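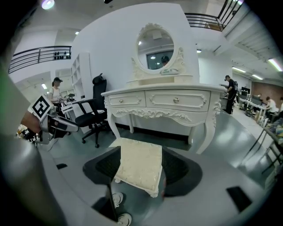 대사관은 무슨 일을 하는 곳일까?

한 나라가 다른 나라에 사람을 보내서, 두 나라가 서로 이야기를 나누고 그곳에 사는 자기 나라 국민을 돕게 하려고 만든 사무실이에요.

답은 짧은데 할 이야기는 엄청 많아요! 저는 어른이 되고 나서 렐베르크라는 도시의 대사관에서 일한 적이 있거든요. 대사님은 아니었고요, 편지를 정리하고 전화를 받고 손님한테 차를 내드리는 일을 했어요. 바쁜 달에는 편지가 200통이나 왔는데, 그걸 다 뜯어서 읽고 누구한테 줘야 하는지 나누는 게 제 몫이었어요. 손가락을 종이에 얼마나 많이 베였는지 몰라요. (지금도 봉투만 보면 손가락이 움찔해요.)

## 나라끼리는 왜 이야기를 해야 할까?

여러분 옆집에 누가 산다고 해 봐요. 그 집 감나무 가지가 우리 집 마당으로 넘어왔어요. 감은 누가 먹죠? 떨어진 잎은 누가 쓸죠? 말을 안 하고 있으면 괜히 서로 째려보게 되잖아요. 그런데 평소에 인사하던 사이라면 "저기요, 감이 좀 넘어왔는데요" 하고 말을 꺼내기가 훨씬 쉬워요.

나라도 비슷해요. 바다에서 물고기를 누가 어디까지 잡을지, 물건을 사고팔 때 세금을 얼마나 낼지, 유학생은 몇 년 동안 지낼 수 있는지, 정할 게 정말 많아요. 지구에 있는 나라를 보통 195개로 세는데, 그 많은 나라가 저마다 하고 싶은 말이 있다고 생각해 보세요. 와, 생각만 해도 시끄럽죠!

이렇게 나라와 나라가 이야기하고 약속하는 일을 **외교**라고 해요. 그 일을 직업으로 하는 사람은 **외교관**이고요.

## 대사님은 어떤 사람?

**대사**는 대사관에서 가장 높은 사람이에요. 자기 나라를 대표해서 말하는 사람이라서, 말 한마디도 아주 조심해서 해요. 대사님이 "좋습니다"라고 하면 듣는 쪽에서는 "저 나라가 좋다고 했구나!" 하고 받아들이니까요.

제가 모신 분은 아니지만 이웃 대사관에 그리무르 햘테스테드(Grímur Hjaltested)라는 대사님이 계셨어요. 키가 크고 목소리는 작은 분이었는데, 어느 날 제가 여쭤봤어요. "대사님, 이 일에서 제일 어려운 게 뭐예요?" 저는 외국어나 어려운 법률이라고 하실 줄 알았거든요. 그런데 대사님은 "끝까지 듣는 거요"라고 하셨어요. 화가 난 사람 말도 중간에 끊지 않고 듣고, 들은 대로 적어서 자기 나라에 알려야 한대요. 저는 그날 집에 가서 동생 말을 끝까지 들어 보려고 했는데, 5분도 못 버텼어요.

대사님이 새 나라에 갈 때는 순서가 있어요.

1. 먼저 보내는 나라가 받는 나라에 물어봐요. "이 사람을 대사로 보내려고 하는데 괜찮을까요?" 이때 받는 나라가 괜찮다고 하는 것을 '아그레망'이라고 해요. 프랑스어에서 온 말이에요. 발음이 재미있어서 저는 한동안 아무 데나 썼어요.
2. 괜찮다는 대답이 오면 짐을 싸서 가요.
3. 도착하면 **신임장**이라는 편지를 그 나라의 대통령이나 왕 같은 국가 원수에게 드려요. "이 사람은 우리가 믿고 보낸 사람입니다"라는 뜻이 담긴 편지예요.

신임장을 드리는 날은 분위기가 꽤 근사해요. 나라마다 방식이 다른데, 마차를 타고 가는 곳도 있어요! 부럽죠?

## 여권을 잃어버렸어요!

대사관에서 하는 일 가운데 여러분이 가장 만나기 쉬운 건 아마 이거일 거예요. 외국에 놀러 갔다가 여권을 잃어버렸을 때, 대사관이나 **영사관**에 가면 집에 돌아갈 수 있는 서류를 만드는 걸 도와줘요.

영사관이 뭐냐고요? 대사관은 보통 그 나라의 수도에 있어요. 그런데 나라가 넓으면 수도까지 가기가 힘들잖아요. 그래서 사람들이 많이 사는 다른 도시에 영사관을 두고 여권이나 비자 같은 일을 맡겨요. 우리 대사관은 렐베르크에 있었고, 영사관은 항구 도시 클레스트비에 있었어요. 클레스트비 영사관은 언덕 꼭대기라서 계단을 200개나 올라가야 했어요. 서류 상자를 들고 올라간 날에는 제 다리가 제 다리가 아닌 것 같았어요.

한번은 18살 학생이 혼자 여행을 왔다가 클레스트비 기차역에서 가방을 통째로 잃어버렸어요. 여권도 전화기도 그 안에 있었고요. 학생은 울먹울먹했고 저는 옆에서 휴지만 잔뜩 꺼내 놓았죠. 영사님이 먼저 부모님께 연락하게 해 주고, 경찰서에 신고하는 방법을 알려 주고, 여권 대신 쓸 서류를 준비했어요. 학생은 나중에 그림엽서를 보내 줬어요. 고양이가 배를 타고 있는 엽서였는데 아직도 제 냉장고에 붙어 있어요.

그런데 대사관이 못 해 주는 일도 많아요. 비행기표를 공짜로 사 준다거나, 법을 어긴 사람을 경찰서에서 그냥 빼내 오는 일은 할 수 없어요. 호텔 예약도 안 해 줘요. 이런 부탁 전화가 정말 자주 왔어요! "근처에 맛있는 국수집 있나요?" 하는 전화도 받았고요. (에체베리 식당이 맛있긴 한데, 근무 시간이라 말씀은 못 드렸어요.)

## 대사관 안은 외국 땅일까?

저도 어릴 때 그렇게 알고 있었어요. 대문만 넘으면 다른 나라에 한 발을 들여놓는 거라고요. 그래서 대문에 한 발씩 걸치고 서 보고 싶었죠.

사실 대사관이 있는 땅은 그대로 그 동네 나라의 땅이에요. 다만 특별한 약속이 있어요. 대사관 사람들이 허락하지 않으면 그 나라 경찰도 마음대로 들어갈 수 없어요. 대사관의 서류를 함부로 가져가거나 열어 봐서도 안 되고요. 세계의 많은 나라가 모여서 '빈 협약'이라는 문서에 이 약속을 적어 두었어요. 빈은 오스트리아의 수도 이름이에요. 텅 비었다는 뜻의 '빈'이 아니에요!

외교관도 특별한 보호를 받아요. 일하러 간 나라에서 외교관을 함부로 붙잡아 가둘 수 없는데, 이걸 **면책 특권**이라는 조금 딱딱한 말과 함께 설명하곤 해요. 그럼 외교관은 빨간불에 막 건너도 될까요? 안 되죠! 그 나라의 법을 존중해야 한다는 것도 같은 협약에 적혀 있어요. 만약 외교관이 아주 잘못된 행동을 하면, 받는 나라는 "이 사람은 이제 여기서 반기지 않습니다" 하고 알릴 수 있어요. 그러면 보낸 나라가 그 사람을 다시 불러들여야 해요.

## 밥 먹는 것도 일이라고요?

외교관들은 같이 밥을 자주 먹어요. 처음에는 저도 '와, 좋겠다' 했어요. 그런데 준비하는 쪽이 되어 보니까 만만치 않더라고요. 누가 어떤 음식을 안 먹는지, 누구 옆에 누가 앉는지, 국기는 어느 쪽에 세우는지 다 미리 정해야 해요. 이런 예절과 순서를 **의전**이라고 불러요.

2월에 큰 저녁 모임이 있었는데, 제가 이름표 두 개를 바꿔 놓은 거예요. 두 분이 서로의 자리에 앉아서 수프를 다 드실 때까지 저는 몰랐어요. 얼굴이 토마토처럼 빨개져서 사과했더니, 한 분이 창가 자리라 좋았다고 하셨어요. 그 뒤로 저는 이름표를 놓고 나서 꼭 한 바퀴를 더 돌았어요.

음악회나 영화 상영회를 여는 것도 대사관이 하는 일이에요. 우리는 조스타드 극장을 빌려서 우리나라 만화 영화를 튼 적이 있어요. 자막이 있는데도 맨 앞줄 꼬마들은 그냥 그림만 보고 깔깔 웃었어요. 끝나고 한 꼬마가 저한테 와서 "안녕!"이 우리말로 뭐냐고 물었고, 저는 그날 저녁 내내 로비에서 인사말 선생님을 했답니다.

## 낱말 주머니

- **외교**: 나라와 나라가 이야기하고 약속하는 일
- **대사**: 다른 나라에서 자기 나라를 대표하는 외교관
- **영사관**: 다른 나라의 도시에서 자기 나라 국민을 돕고 여권, 비자 같은 일을 하는 곳
- **신임장**: 믿고 보낸 대사라는 것을 알리는 편지
- **의전**: 행사에서 지키는 예절과 순서

## 집에서 해 보기

가족이나 친구와 방 하나씩을 나라로 정해 보세요. 나라 이름도 짓고 국기도 그리고요. 그다음 서로 대사를 한 명씩 보내서 약속을 하나 만들어요. "거실 나라는 저녁 여덟 시가 넘으면 텔레비전 소리를 줄인다" 같은 거면 돼요. 종이에 적고 두 나라 대사가 모두 이름을 쓰면 완성이에요. 대사님에게 줄 신임장도 잊지 마세요. 저는 조카랑 해 봤는데, 부엌 나라 대사가 된 조카가 과자를 안 주면 서명을 안 하겠다고 버텨서 회담이 아주 길어졌어요.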